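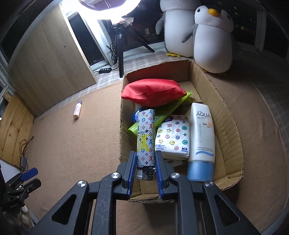
Last bus to Drulstead, ten to eleven at night, and she'd left her coat on the train.

Not the coat so much. The pocket. £575 in an envelope, the deposit for the Vonbridge flat, two months of extra shifts. Gone up the line without her.

She ran back. Ticket office shut. A man mopping. He pointed at a phone on the wall and went on mopping.

"Lost property," said the phone. "What colour?"

"Grey. Flavetti label. There's a hole in the lining."

"They're all grey, love."

Waiting. Music, the same bit over and over. Through the glass she watched the bus pull out, lights on, one old boy asleep at the back – her seat, normally.

"Guard's got a grey one," said the phone. "Handed in at Desjardins Road. Anything in the pockets?"

She nearly said it. Then thought, what if they've not looked. What if saying it is what loses it.

"Tissues," she said. "A pen."

"Right you are. Be here til midnight."

Four miles. No taxi, no bus, rain coming on sideways. She tied her scarf over her head like her nan used to and set off along the verge, past the garage, past the shut chip shop, not quite runing. A lorry went by and soaked her to the knee.

Lights at the top of the hill. She started counting lamp posts and lost her place.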